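How to Bring Automation onto a Small Packing Floor Without Losing Your People
Posted 10/25/23 in Workplace Guides

When we began handing over part of the fruit handling at our Clakdale site, I had a thick folder on the equipment and almost no notes on the crew. I'd like to save you that mistake, so please pull up a chair, because this guide spends most of its time on the people (and a fair bit on break schedules, as you'll see).

Start with one job, and make it a small one. We chose picking up single pieces of fruit, apples and citrus mixed together, and setting them on a plate. Everyone on the floor already knew that job by heart, so they could judge the work for themselves. Write the job down the way your packers describe it, including the fussy bits, such as where the fingers go on an apple and how hard is too hard. 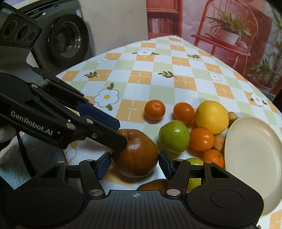 Next, decide who teaches. At Hadance we asked for four packers and took them off the line for 2 hours of every shift, on full pay, with someone covering their stations. Please don't skip the cover! We tried it once without, and the folks left behind were cross with the whole project for weeks, and I can't say I blame them.

Keep the teaching sessions short. Our limit is 20 minutes before a change of hands, and wrists and shoulders are much happier for it. Put a clipboard nearby and let people write down anything that bothers them, then read it out loud at the start of the next shift and say what you plan to do about it.

Then have the pay talk, and have it early. Teaching is skilled work, and it belongs in the job title and on the pay slip. We rewrote two job descriptions before December, and at our Bognár building, where roughly 135 people work, we posted the drafts in the lunchroom so that anybody could mark them up with a pen. They certainly did, and the second draft was a good deal better.

Last, agree on what the crew can stop. On our floor any packer can halt a session without asking a lead, and the reason goes in the log afterward. Leads found this hard at first, me included, but it has made for much calmer mornings.
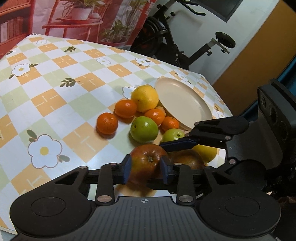 A reader at Renell wrote in to say that their crew liked the teaching hours well enough, but that the quick chats along the packing line had dried up once people were split between two rooms, and could I please add something on that. Gladly. We now give both groups the same lunch break, and we swap the teaching roster every two weeks so the same faces don't drift apart. If your building allows it, put the coffee pot halfway between the two rooms as well.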